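The Ballad Goes Back to Court

A song older than anyone who sings it has landed the town of Flolstead in a dispute over who wrote verse 7.

"The Ravcombe Ferry," a murder ballad with a body count higher than its chord count, has been performed at the spring song night for as long as the hall has had a roof. This March, singer Lucie Landry added a verse in which the drowned fiddler returns and names his killer. The crowd loved it. Beaudoin, the small label that put the ballad on a record, says the verse belongs to it. 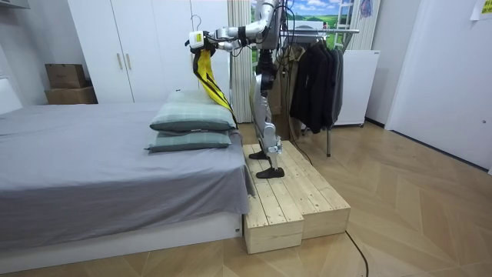 A humanoid robot holds a yellow strap-like item over the head of a bed.

Landry says she learned the lines from her grandmother, who was not known for signing contracts. The label points to a lyric sheet of 135 lines, typed, with a coffee ring on page 3.

Folk song researcher Siiri Lapiņa has collected 107 versions of the ballad and is enjoying herself. In some the fiddler did it. In one – her favorite – the ferry did.

"Everybody stole it from somebody," Lapiņa said. "The killer is the only one who never asked for a royalty."

Both sides meet again in the morning. Landry plans to sing the verse that night, whatever they decide.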